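March, morning, Iston room, bench 3

Started at 8:40. Plan was to clear the bench and decide what to do about the labels before the next lot of bottles comes out of the storeroom. Siwan Gittins was in already and had taken the white table. I took the shelves behind.

Bench first. The green surface stays where it is. The white table next to it is for anything with paper attached: boxes, printed sheets, bottles waiting for a label check. We agreed on this last month and it has slipped. Navy tablet case was on the green side with the white cable running next to it. I would like the tablet to have a fixed spot, because whoever is reading the list ends up leaning over it to get at the items. Siwan prefers it standing up close to her. Left it for now.

The flat brown box is still on the white table with the printed sheet lying partly over it. I asked Siwan if the sheet is the current one. She thinks so. There are older prints in the drawer with a different order of steps, so I wrote "old" on those in pencil and put them at the back. Someone should recycle them once Rhiannon Llewellyn has looked through.
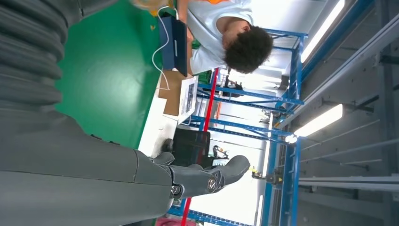
The small cups need to go back on the shelf at the end of each session. Two of them had screws in the bottom from the shelf repair. Screws are now in the tin with the rest of the Ó Súilleabháin shelving parts.

10:15. Labels.

Went through the bottles for the Banar list. Most are fine. The paper product labels hold up in the middle and fail at the ends, and once an end has lifted it catches on whatever the bottle is set down against. I tried pressing one back with a thumb. It stayed down for a few minutes and came up again. Glue stick worked better, but the label went wavy as it took up the moisture, and I don't like how it looks.

The orange one is the worst of the set. The left end of the label is gone and there is a brown strip left behind with a kind of grid texture and ragged edges. The rest is still on: Chinese text in blue and red on white, the red circle with the slash, the little photo of the woman smiling. I want to keep it in use because the colors are easy to tell from across the room and we have no second one the same.

Options for it, as discussed with Siwan over coffee:

Leave it alone and write the condition in the list. Least work.

Trim the ragged edge with a blade so it stops shedding, then clear tape over the end only. My preference.

Take the whole label off with Lutum and clean up the plastic. Siwan is against this and I agree with her. A plain orange bottle is a different item as far as the list goes, and we would have to enter it again under a new number.
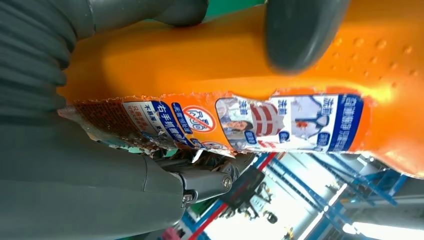 Tried the tape on a spare bottle first, a white one with a torn corner that was headed for the bin anyway. Matte tape was hard to start straight. Clear packing tape went on better but left a shiny patch. On an orange bottle that is already glossy I doubt it would bother anyone. Cut the tape 4 cm wide, rounded the corners with scissors, and rubbed it down from the middle out. Wipe the plastic beforehand or it picks up lint along the edge.

Item list: last number used is 3,153. Siwan found a pair of bottles with the same number written on the base, both in my handwriting. Fixed one. Use the fine marker for bases from now on, the thick one bleeds into the molding marks and a 3 ends up looking like an 8.

Added a column for label condition. Entries are "whole," "lifting," "torn," "missing." Please keep to those words. The old notes column has "bit tatty" and "ok-ish" in it and I can't sort on that. Orange bottle entered as "torn," left end, with the label facing you and the text right way up.

To do:
Tape the orange bottle once Rhiannon has agreed to it
Ask Rhiannon about the old prints in the drawer
More fine markers, black
Find a place for the tablet, ask Siwan again
Lutum can is nearly empty, check whether we even want another

Stopped at 12:20. White table is not finished.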